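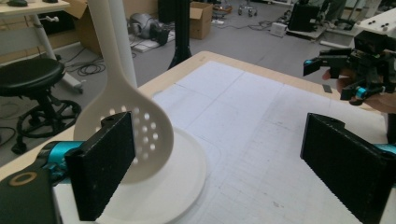 How Does a Robot Learn to Pick Up a Spoon?

Think about the last time you ate soup. You took the spoon, you turned it the right way, and you did not spill very much. You did not think about your fingers at all. But when you were a baby, you could not do it. You dropped the spoon, you held it upside down, and maybe you put it in your ear. You needed many tries.

A robot is a bit like that baby. It has strong parts and good cameras, but at the start it does not know what a spoon is for. Somebody has to show it.

Two ways to tell a robot what to do

The old way is to write down every movement. Go forward this much. Close the fingers. Go up. This works very well in a factory, where the same part comes to the same place all day long. In a kitchen it works badly. The plate is a little more to the left today. The spoon is lying on its other side. The robot follows its list and closes its fingers on air.

The new way is to give the robot examples. An example is a short recording of a job done by a person, from the beginning to the end. The computer looks at many such recordings and tries to find what is the same in all of them. After that it can make a good guess about what to do, also when the plate has moved.

What is a hand-held gripper?

A gripper is a robot's hand. Many grippers have only two fingers, with soft or rough pads so that things do not slide away. Usually the gripper sits at the end of a robot arm. For making examples, people can take the gripper off the arm idea completely and hold it in their own hand, like a big pair of kitchen tongs. There is a camera on the tool, which sees the two fingers and whatever is between them.

Why not just film a person's bare hand? Your hand has five fingers, and they can bend in many places. The robot has two stiff ones. If it watches you twirl a spoon with your thumb, it cannot copy that. If you do the job with the same two fingers that the robot has, every example is something it can really try.

Sometimes a person uses one gripper in each hand, because some jobs need two. Try to open a jar with one hand and you will understand.

A morning with Remedios and Vidar

At a small workshop called Orkero, Remedios Ignacio and Vidar Strömberg make examples for a robot named Vik. Their job this week is kitchen things: spoons, plates, cups and lids.

Remedios holds the grippers. Vidar sits at the computer and checks the recordings. First they put the things on the table. Then Vidar says "go", and Remedios picks up the spoon, moves it over the plate and puts it down again. Vidar says "stop". One example takes 22 seconds. Then they move everything a little and do it again.

"People think I must do it perfectly," says Remedios. "I must do it slowly and clearly. It is like when you talk to your grandmother on a bad telephone."

In August they had 28 examples of the spoon job. Now they have 1,501. Is that a lot? For you it would be terribly boring. For the computer it is a good start.

Why do they keep moving the plate?

Imagine that you learn to ride a bicycle, but only on one street, only in sunshine, and only straight ahead. Then somebody puts you on a hill in the rain! The robot has the same problem. If the plate is always in the same place, the robot may learn "go to this place" and never learn "go to the plate".

So Remedios and Vidar change things on purpose:

They turn the spoon to point in different directions.
They use big plates and small plates.
They switch on another lamp, or close the curtain.
They start with the grippers high, low, near or far.

They also change who is holding the grippers. Vidar is left-handed and moves faster than Remedios, and this is useful for Vik to see.

What about mistakes?

Sometimes the spoon falls. Vidar then writes the word "dropped" next to that recording, and it goes into another folder. They do not throw it away, because a program called Nastex can use it later, to learn what a drop looks like. But it should not be mixed with the good ones. If you learned piano from a person who played the wrong notes, you would play the wrong notes too.

There is one kind of mistake they like. Remedios takes the spoon badly, it begins to slip, and she catches it and takes it better. Now Vik has an example of how to save itself - and robots need this very much.

Try it at home

You need two wooden clothespins, a plastic spoon, a plate and a friend. Hold one clothespin in each hand. Now move the spoon from the table to the plate, and touch it only with the clothespins. Your friend writes down each try: "good", "dropped" or "saved". Do it up to 8 times, then turn the plate or use a different spoon and begin a new list.

Look at your two lists together. Did you get better? Did the new spoon make you worse again for a moment?

Words to remember

Gripper: the hand of a robot.
Example: one recording of a job, from start to end.
Training: when the computer looks at the examples and learns from them.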